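README for the Tondar evaluation notes and logs

Last edited 23rd April. Covers the two-arm starter kit sold by Cunon, with the Tondar control software that ships with it. Hardware was bought at list price through Gajewski, the reseller. No discount, no loaner, no preview of this text to either company.

What this is

Logs, settings and written notes from our trial of the kit at Julamska, a small contract assembly shop. We wanted to know if the kit could take over the dullest parts of our packing bench: picking up thin items, holding them upright, and passing them from one arm to the other. The sales page says it can do this "out of the box." We had doubts about that phrase in December when we ordered, and we have more of them now.

What you get in this folder

logs/ has one text file per session, 11 in all. Session 4 stops early. The controller lost the left arm and we didn't notice until the log had already closed.
settings/ has the grip force and speed values we ended up with. The factory values are in there too, unchanged, under factory_old.
notes/ is free text, typed at the bench. Spelling has not been fixed.

There is no trained model here and we don't plan to add one. The one that came with the kit is under Cunon's license and we can't pass it on.

The task

Capped pens, one at a time, on a tabletop. An arm picks up a pen, brings it upright and holds it between the fingertips. In the handover sessions the other arm then takes it. We ran 300 attempts over the whole trial. Pens are cheap, everybody has them, and they are a fair test of a gripper that is advertised for "slim and delicate parts." Other loose tools and fittings were allowed to stay on the table, as they would on a real bench.

The fingers narrow to thin tips, and with a pen held upright there isn't much contact on either side of it. 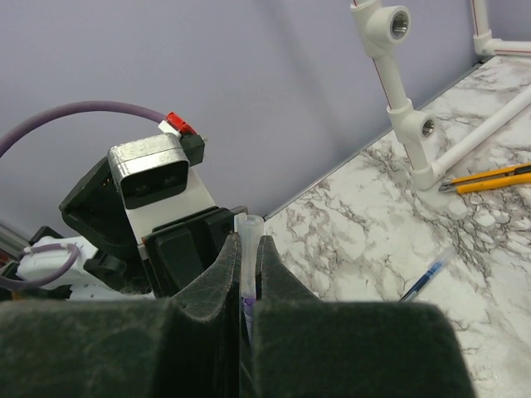
Cunon support, when we sent them the first batch of notes, answered that narrow tips are a deliberate choice for small parts, that the pads are a wear item, and that users who want a firmer hold should buy the wide finger set. The wide set is a separate line on the price list. We have not bought it, and we would like to know why a kit advertised for slim parts needs an add-on to hold one firmly.

Things we would want to know before buying

Grip force. The factory value let pens tilt. Ours is higher and works better, but it is tuned for pens and we make no claim for anything else.

Cables. The routing guide is a single page and the drawings show a straight run. Plan for slack at the wrist and check the ties every few sessions. We had one connector back out during a long run.

Setup time. The box says one afternoon. It took us 3 days, and part of that was waiting for a firmware file that the download page listed but did not have.

Handover. This is the feature in the video and the one we trust least. It worked when the pen was presented the same way every time. Change the angle a little and the second arm would close on air, then report success. Tondar judges success from finger position alone as far as we can tell — we asked, and the reply was a link to the manual.

Limits of these notes

One kit, one bench, one kind of object. Two of us scored the attempts by eye, and we didn't always agree on what counts as a clean hold. Where we disagreed, the log says "unclear" and those rows should be left out of any success rate. Please don't quote a percentage from this folder as a product rating.

Known problems

Clock drift of roughly 2 seconds between the arms in the early logs. Not corrected.
Session 7 has the left and right columns swapped.
Tondar was updated partway through, and the version string in the log header did not change with it.

License and contact

Notes and settings are free to reuse with credit to Julamska. Corrections are welcome, including from Cunon and Gajewski. If you have the wide fingers and a box of pens, send us your logs.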